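Can it tidy up yet? Speaker notes, Clamlow evening talk

Opening (take it slowly, let people find a seat)

Good evening, and thank you all for coming out to Clamlow in December. I've been asked the same thing at nearly every talk I've given, and it's usually put very kindly: when will one of these machines do my washing-up? So I thought we'd begin with something far smaller than washing-up, and that's picking up a block. A toddler does it before breakfast and then throws it at the cat.

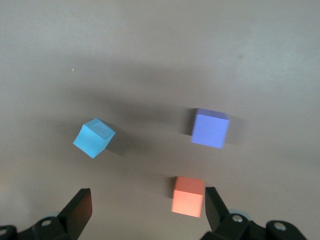 Now, when you or I reach for a cup we're already thinking about the tea. The machine has to settle where the thing is, which way it's turned, how wide to open and how hard to squeeze, and then do it all again for the next one. Ask who here has ever knocked over a glass reaching for the salt (pause, there's always a few hands!).

Mention the Astine trial. We logged 1568 attempts at simple fetching and placing, and 297 of them needed a person to step in. I was rather proud of that until my sister asked whether I'd keep a dishwasher that behaved the same way.

Stacking, and why I go on about it

Putting one thing on top of another is most of housework, when you think about it: plates, towels, tins in the cupboard. On the shop floor at Ollalard it's cartons, over 75 to a pallet, and they're never quite square. Three coloured cubes and a pair of arms make a fair place to start, with one block held at another and the gripper still closed.

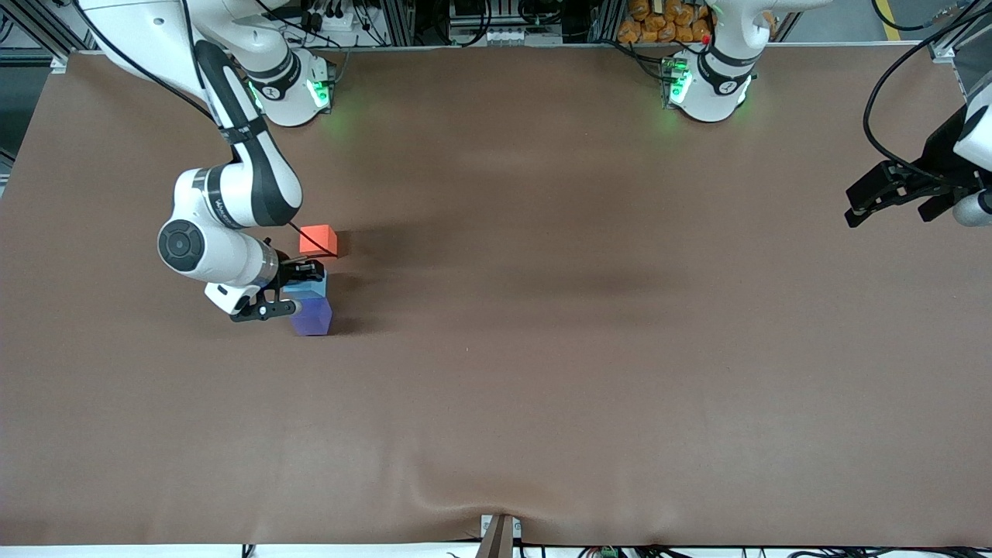
What I'd let one do today

Sorting parts at Tuncer, yes, with somebody near by. My kitchen, no, not for a good while. Leave 20 minutes for questions, and remember to repeat each one for the back row.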